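2018-07-10

**Agudelo teachers ask for proof before district buys into Wotska Challenge**

*Faculty group says the online academic contest has not shown that it helps students*

The Agudelo High School Faculty Association is asking the school district to hold off on a plan to enroll every ninth and tenth grader in the Wotska Challenge, a paid online academic contest run by Koltel. The plan would cost the district $2,930 in entry fees for the first season, with a renewal price that Koltel has not put in writing.

The association supports academic contests. Agudelo students already compete in debate, math, spelling and accounting, mostly coached by teachers who stay late to do it. What the group doubts is the claim, made in the sales packet handed to the school board in April, that students who take part in the Wotska Challenge "gain up to a full letter grade" in the subject they compete in.

"Up to is doing a lot of work in that sentence," said Nidia Salazar, who coaches debate and is speaking for the association. "Zero is also up to a full letter grade. We asked how many students they looked at, and for how long, and we got the same brochure back with a new cover."

According to the packet, the results come from almost 500 students at schools that chose to sign up. It does not say how those students were doing before they entered, or whether the ones who quit partway were counted. The association has asked Koltel for both answers and has not received them.

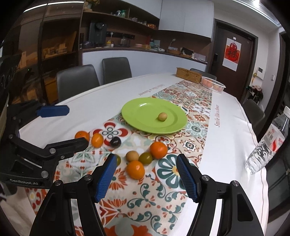 *A long table with a white tablecloth and a patterned runner in orange, red, teal, green and cream.*

Teachers also have questions about the contest itself. Each round is a timed set of multiple-choice items, scored by software, with students ranked on a public board by first name and school. There is no judge, no written feedback and no way to appeal a score. Salazar said her debaters learn the most from the ballots they get back after they lose, and she does not see what would take the place of that.

The association is asking the district to do three things before any money is spent:

- Get the renewal price from Koltel in writing.
- Run a trial with 7 classes, and compare their grades with classes that do not take part.
- Let families decide if a student's name goes on the public board.

The neighboring Pirkivis district signed up for the contest last year. Its office told the association that it has not yet reviewed the results - and that it has already renewed.

"Maybe it works," Salazar said. "I would like to see that before we pay for it, and so far all I have seen is a slide."

The association will bring its request to the next open meeting of the school board. Parents and students may speak during public comment, and sign-up sheets will be at the door. Copies of the association's letter to Koltel are available at the high school front office.

**Contact:** Nidia Salazar, Agudelo High School Faculty Association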